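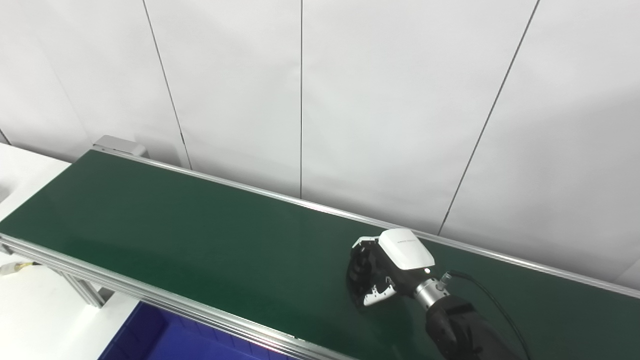 Thursday, 8.40 am

Second try at the madder bath. Tuned the recipe back to what Leire Gallardo wrote on the card: 500 g of wool, 500 g of chopped root, no shortcuts with the ground stuff. The ground root we had left over from the Tejada order went gritty in the fleece last time and I was still shaking it out of the skeins a week later.

Wool is the Clurkevville two-ply, scoured yesterday and left in the alum overnight. Squeezed out, not rinsed. It felt slightly sticky, so I suspect a bit too much alum on my part. Must write the weight down before tipping it in. I went by the old scoop again.

Root soaked overnight in the lidded bucket. Poured off the first soak water, very brown, and kept it in a jar marked FIRST WATER for anyone who wants a tan shade. Topped up the pot from the rain butt.

9.15. Pot on, lowest ring. Wool in cold.

10.05. 40 degrees. Liquid a weak orange. Turned the skeins once. Two of the ties are too tight and will leave pale bands – retied them looser with the cotton tape.

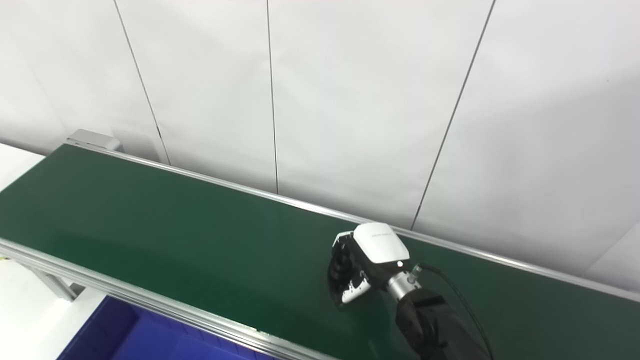
11.00. 58 degrees and creeping up faster than I want. The big ring doesn't hold low, it cycles. Moved the pot half off the heat, which brought it down to 55 by quarter past. Leire says keep it under 65 or the browns come out, and the Pruklow sample from the spring is proof enough. It went to 80 while I was on the phone and we ended up with brick.

11.30. Added chalk, one level teaspoon, mixed to a paste first. Colour moved towards red within a few minutes. Our rain water is soft, so madder needs the help. Would try two teaspoons on the next one but only with a small test skein.

12.30. Heat off. Lid on, old blanket round the pot. Leaving the wool in to cool overnight.

Also did a small jar test on the side: 700 ml of tap water, a pinch of root, a scrap of the same yarn, no chalk. Sat on the windowsill. At half past two it was already redder than the rain water scrap from last time. Might be simplest to give up on the rain butt for reds and keep it for weld.

Friday, first thing

Skeins out. Good even red, a bit more orange at the core of the thickest one. Rinsed three times, last rinse still pink. Pale bands on the two I retied, fainter than I feared. Hung in the back out of the sun.

Saved the bath for a second batch, should give a coral. The Lernitance order wants four skeins of the paler shade, so that one goes first.

To buy: chalk, cotton tape, a thermometer with a longer stem.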